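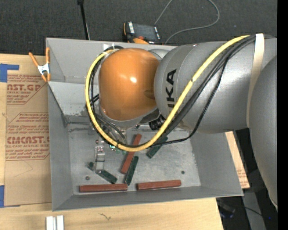

Robot arm with orange joint housing and yellow cable, over a gray metal bin.

Put a Meter on the Pedestal

By Julián Cifuentes
2023-12-10

Campgrounds with electric hookups sell power the way a buffet sells food. The charge is folded into the site fee, the fee is the same for everyone in the same class of site, and what each camper draws is never measured. I think this is a poor way to sell electricity, and I think the fix is cheap enough that any campground rewiring a loop should be required to explain why it left it out.

Start with what is at the site. A typical pedestal has a breaker, one or more outlets, and a weatherproof cover. The breaker limits current. It says nothing about energy. A tent camper who plugs in a phone charger and a string of lights, and a motorhome running two air conditioners through the afternoon, can sit on adjacent sites behind the same 50 amp breaker and pay the same fee. The first may use less in a week than the second uses before dinner.

I camp in a small trailer and own a plug-in energy monitor, so I can give my own side of this. Over seven nights at Larkham last February, on a site that cost $49 a night, the trailer drew 16 kilowatt-hours. Most of that went to the refrigerator and to a heater I ran before bed. The heat after that came from propane, which I bought by the pound, at a price I could read on the tank cage. The difference between the two fuels is what started me on this subject. I know what my propane costs per night to the nickel. I have no idea what Larkham paid for my electricity or what it charged me for it.

The usual defense of the flat fee is that it is simple. This is true and it counts for something. A family arriving after dark in the rain wants to back in, plug in, and find the can opener. But metered sites are already common for monthly stays, and the procedure there is not hard. Someone reads the dial on arrival, someone reads it on departure, and the difference is multiplied by a posted rate. A networked meter skips both walks. The camper sees one more line on the receipt, below the tax.

The stronger defense is that the money involved is too small to bother with. For a single tent on a single night, I agree. For a whole loop over a summer, I don't. Electric heaters and air conditioners are large loads, and they tend to run at the same hours on every site, because weather arrives at every site together. The campground has to size its transformer and feeders for that coincident peak. When the peak grows, voltage at the far end of the loop sags, compressors there run hot, and sooner or later the management has to pull new wire. Everyone pays for that wire in the next fee increase, including the people with the string of lights.

Low voltage deserves more attention than it gets. A resistive heater on a weak supply simply puts out less heat. An air conditioner compressor on the same supply may draw more current as the voltage drops, which drags the voltage down further. Owners of larger rigs know this and buy protection devices that disconnect when the supply falls out of range. So part of the cost of an overloaded loop is already being paid privately, in boxes hanging off pedestals, by people who would rather have a decent supply.

There is a second effect, and it is about behavior. With a flat fee, the sensible thing is to run everything on electricity and save your own fuel. I have done it. I have left a heater running in an empty trailer while I went on a long walk, on the reasoning that I had paid for it. Put a price on each kilowatt-hour, even a modest one, and most people will turn the thing off, close the roof vent, and hang a shade on the west side. None of these measures is a hardship.

Abdelghani Ramadan, who camps out of a van and with whom I have argued about this through several pots of coffee, takes the opposite view. His position is that people go camping to stop watching the meter, and that one more running total is one more piece of the house brought along. He also points out that campground owners would not lower the base fee. They would keep it and add the meter on top. I have no good answer to the first point except that he need not look at it. The second is a fair objection. Any rule on metering should require that the base fee and the energy rate be posted separately, and that the rate stay close to what the utility charges. Some states already limit what a landlord may charge when reselling power, and the same limit would suit a campsite.

Another objection comes from people who own solar panels and batteries, and who would like to be left out entirely. I am on their side. Under the flat system they either pay for a hookup they hardly use or give up the site with the shade and the water tap, as those are usually sold together. A meter would let them take the serviced site, use almost nothing, and be billed for almost nothing.

Electric vehicles will probably settle the matter anyway. A car charging overnight from a pedestal can take more than everything in a trailer combined, and campgrounds have begun to notice. Some have responded by banning it, with a sign at the office and little means of enforcing it. Others charge a fixed extra, which overcharges the driver who wants a small top-up and undercharges the one who pulls in nearly empty. Both are attempts to do by rule what a meter does by counting.

I would start with the full-hookup sites, leave the tent loops alone, and print the rate on the pedestal cover in type large enough to read with a flashlight.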